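Notebook – second arm, spare servos, and what we can afford before October

14 June 2019

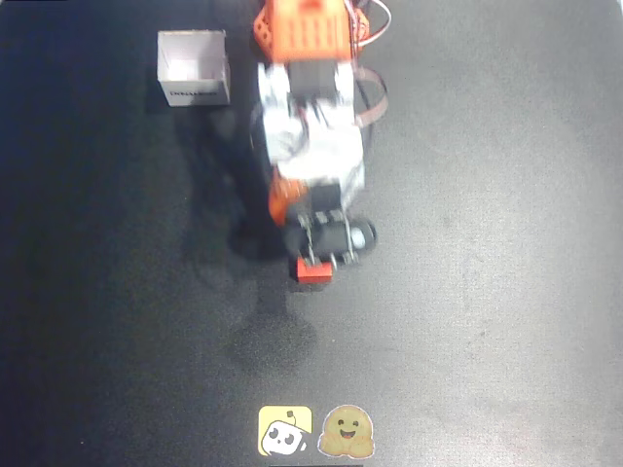

Gurkance says the spare servos have to come out of this quarter's money or not at all, and that any quote without the shipping on it goes straight back in the tray. Fair enough, I've done that to them twice now. So I'm writing it all down in one place and then I'll copy it over to the order form.

Block-into-box work goes on at the mat while I do this. It's the same task we'd want two arms doing side by side by October, so most of the list comes from watching what the one arm needs.

Servos first. Irneck wants 20 dollars apiece if we take a bag of them, and I'd like a full set for the second arm plus two extra for the wrist, which is the joint I trust least. (I know, I know, I said the same about the elbow last winter!) Dovby is cheaper on paper but they wanted 64 dollars just to ship, and their lead time was "four to six weeks, usually." I don't love that "usually." Going with Irneck unless somebody talks me out of it before lunch tomorrow.

Printed parts we can do ourselves. Orange and white again so the two arms match and we can swap pieces without it looking like a yard sale. I weighed a set of prints and did the math with supports and a few failed ones thrown in, and it's two spools with some left over. Put down three. We always end up printing a bracket twice.

Wiring is the line I keep forgetting. Last time I budgeted zero for cable and then spent a whole afternoon robbing connectors out of the junk drawer. This time there's a line for it – ribbon, red and white hookup wire, a bag of clips to keep the loops tidy by the shoulder. Also sleeving, if it's cheap.

Gripper: still undecided. The Kiss people have a ready-made one for 157 dollars and it looks really nice, nicer than ours, but it needs its own adapter plate and I can't find a drawing of the bolt pattern anywhere. I wrote to them asking. If the plate costs extra I'd sooner build a second one of ours and put the money into a better light over the mat. The shadow from the arm is big and soft and falls right between the box and the gripper, so a second lamp on the other side has been on my wish list anyway. Call it around 175 dollars for a decent one with a stand and a clamp. Might be too much. Check the surplus place.

Things that cost nothing but need doing:
- measure the bench and see if two mats fit or if we have to trim one
- ask about a second power supply, there may be one in the back cabinet
- more blocks, other colors than red
- find out who has the good crimper

Left over from the last order: the Irneck invoice still has our old room number on it. Fix that before sending anything, or the box will sit downstairs for a week again.

Form is half filled in. Waiting on Kiss for the plate and then it can go.

3 comments · 2 shares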